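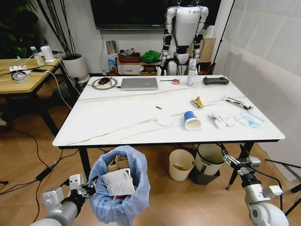
Search this blog
Type and hit enter

So I've gone and bought another motorbike. I know, I know. I told Selina in March that the shed was full and I meant it, and then Fraser Ritchie rang to say a bloke over in Puvville was selling his late uncle's Lennox twin, and would I like to come along for the drive. Just for the drive!

It's the 223 cc model in faded maroon, last on the road 18 years ago going by the rego sticker. The tank has a dent on the left side that I quite like, the seat is split down the middle and something had been nesting in the airbox (long gone, thank goodness). But the engine turned over by hand, the numbers matched and the chrome on the headlight rim is better than on my good bike. He wanted $2000. I offered less, he put the kettle on, and I paid $2000.

First job was the carbies. Both float bowls were full of green jelly and one pilot jet was so blocked I had to leave it soaking overnight and have another go with a strand of guitar wire. New gaskets came from Ilona Nyitrai, who still has a few Lennox bits if you email her nicely, and she threw in a fuel tap washer as well. Brakes next. The rear shoes are fine, the front ones are down to nothing, and the cable has frayed where it goes past the headstock.

Spark was the fun part. Nothing at all on the right cylinder until I cleaned the points with a bit of card, then a nice fat blue one! It fired on the seventh kick and ran for long enough to fill the shed with smoke and set next door's dog off.

Still chasing a left-hand sidecover, any colour, broken tabs okay, and the little rubber grommets that go with it. If you've got one sitting in a box somewhere, leave me a comment. I can pick up from Puvville or pay the postage.

We use cookies to improve your visit. Accept | Learn more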